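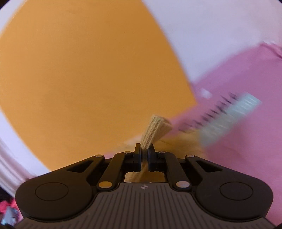 About Dukgate

Home / About / Classes / Parts list / Visiting

Dukgate is a small company and a shared workshop on the Ojala estate in Prirnton. We build and repair hand-held grippers and the odd arm to go with them, mostly for people working at home, and we run evening classes for anyone who wants to make their own. There are five of us. We also have a bandsaw we don't let the public near.

If you came here from one of those videos where a robot glides up to a basket and folds a week's washing while its owner drinks coffee, we should say early on that we don't sell that. We have doubts about anyone who says they do. Ask them to show you the same video at normal speed, with a jumper they haven't met before. Then ask who put the jumper on the table.

What we do sell is a gripper called the Flesen, as a kit or ready built. You hold it in your hand and pick things up with it. Some customers use it to record how a task is done, some want to fit it to an arm later, and a fair number seem to want one on the shelf. All of them get the same gripper.

How it started

Custódio Cardoso and Tshepo Pretorius shared a bench here when the place was still mainly bicycles and furniture. Custódio had bought a cheap gripper online that was described as suitable for "all household objects". It was suitable for a wooden block. It could also hold a different wooden block. Tshepo took it apart over a weekend, found the two fingers were closing at different times, and the pair of them spent most of a winter making a worse one.

The next was better. Maham Niazi, who had come in to mend a chair, asked why they only ever tested it on things with corners. She brought in a bag of her own washing and the better one failed on nearly all of it. She has been in charge of testing ever since and has not become kinder.

Khải Đào joined to do the drawings and the parts list, and Rosário Bragança runs the classes and answers the emails. If you have had a short reply from us, it was probably Rosário. If you had a long one with a sketch attached, that was Khải.

Why we work on beds

Most demonstrations of robots with clothes happen on a big flat table with a plain top, under good lights. We don't know many people who fold there. They fold on the bed, on top of whatever is already on it, with a curtain on one side and a headboard in the way. So a good part of our testing is done in bedrooms.

A bed is a nuisance. It gives when you press it, so the fingers go down into the covers and come up with a bit of sheet as well as the thing you were after. Printed bedding is harder again if you have any sort of camera guiding the work. Flowers, stems and lettering all have nice sharp edges, and software loves a sharp edge far more than it loves the dull, soft edge of a sleeve.

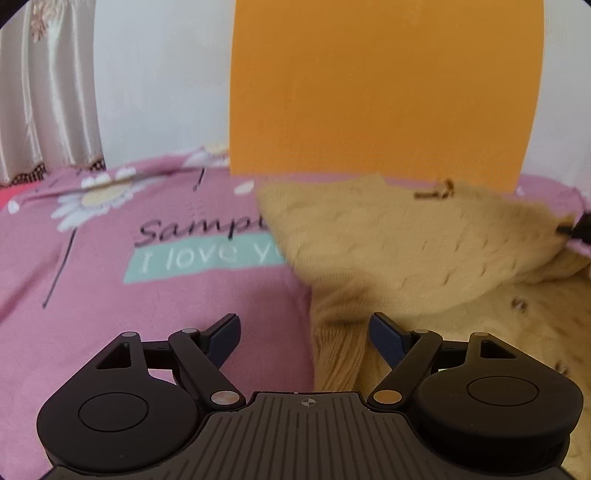
Knitwear is the other half of the trouble. A jumper has no fixed shape. It stretches when you lift it, sags when you stop, and the cuffs wander off on their own. Close the fingers too far from the edge and you get a fistful of wool and no idea which layer it came from. Close them too near and it slips out. We have had visitors tell us this is "basically solved". We keep a chunky jumper by the door for them.

Straps, ties and loops are easier to grip and harder to find. Once a narrow strip is between the pads it tends to stay there, and beginners get very pleased with themselves. Then they try to lay it down flat. Maham's rule is that a lift on its own doesn't go in the book. It goes in when the garment is put down again somewhere useful.

What we know so far, and what we don't

We keep a paper logbook of tests on the Flesen. The current version has 574 entries, every one of them in Maham's handwriting or checked by her. Of those, 137 are marked as failures. You can do the sum and get a success rate, and people do, and we wish they wouldn't. Those tests were done by a person holding the gripper, someone who can see, who knows what a sleeve is, and who can wiggle it a bit when things go wrong. Take the person away and the number means very little.

We say this because we have seen hand-held results quoted in sales leaflets as if the machine had done the thinking. The gripper does none. It is a pair of fingers on a linkage. It opens and it closes, and if it does both of those evenly and keeps doing them, we are satisfied.

There are plenty of things we can't tell you. We don't know how long the finger pads last on rough cloth, only that ours have lasted so far. We don't know whether recordings made with a hand-held gripper will teach an arm to tidy a bedroom. Khải thinks they will, within limits. Tshepo thinks the limits are the interesting bit and that they are closer than Khải believes. This has been going on since last June and we no longer expect to settle it over lunch.

What's in the Flesen

Two fingers with padded tips, working towards each other on matched linkages. Metal pivot pins. Rounded housings either side of a ribbed body, which gives you something to line your eye up with when you are looking along it from behind. A small crosshair mark on the body. That's most of it.

The pins matter more than anything else on the list. If one is tight and its partner is loose, the fingers meet off centre and you'll be chasing the fault through everything else you own before you think to look there. We check them before posting. Check them again when the parcel arrives, and don't take our word for it.

We are asked for a third finger about once a month. We made one. It got caught in things.

What we charge

The kit is 300 pounds. That includes every part, printed instructions, and a set of spare pads. It does not include an arm, a camera, a computer or any software, and if a reseller tells you otherwise please let us know which one. A class place is 40 pounds for the evening, tools and tea included.

Neither price is a bargain, and we'd sooner you borrowed one first. There is a loan gripper at the workshop. Bring your own washing (clean, please) and spend an hour with it on the spare bed at the back before you buy. Several people have gone home without one after doing this, and two of them sent their friends, so we can't complain.

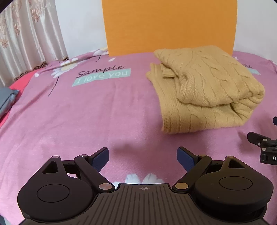
The classes

Rosário takes small groups through the build from a tray of parts to a working gripper. You need no background in electronics. You do need some patience with small screws, and reading glasses if you use them. The last part of the evening is spent on soft things: a scarf, a folded jumper, a pillowcase, whatever people have brought. Most people find that part irritating. We think it is the part worth paying for.

The next open evening is on 13th July. There is no talk and no slides. Custódio will be at the front bench with a gripper in pieces, and you can ask him what went wrong with it.

We don't run classes for companies who want their logo on the wall. We do run them for schools, at a price Rosário will work out with you, and we ask that the teacher builds one as well.

Things we get asked

Will it fold my laundry?
No. You will fold your laundry, more slowly than usual, with a gripper.

Does it work with my robot arm?
Possibly. Send Khải the make and a drawing of the mounting plate. A photo of the box is no help.

Is it safe for children?
The fingers pinch. Older children with an adult beside them have been fine in our classes. We wouldn't leave it on the floor of a playroom.

Can I see your test results?
Yes, on the premises. The logbook is a book and it stays in the building. We may type it up one day. Maham is against it, as she says people will only read the totals.

Do you take investment?
We were offered some. It came with a plan for a full housework robot in eighteen months, and we asked a few questions about the eighteen months and didn't hear back.

Finding us

The workshop is on the Ojala estate in Prirnton, behind the tile warehouse. Come in by the side door. The front one sticks, and Tshepo has been going to plane it for some time. Evenings are best. Email first if you are coming a long way or want the loan gripper, and tell Rosário what you hope to pick up with it.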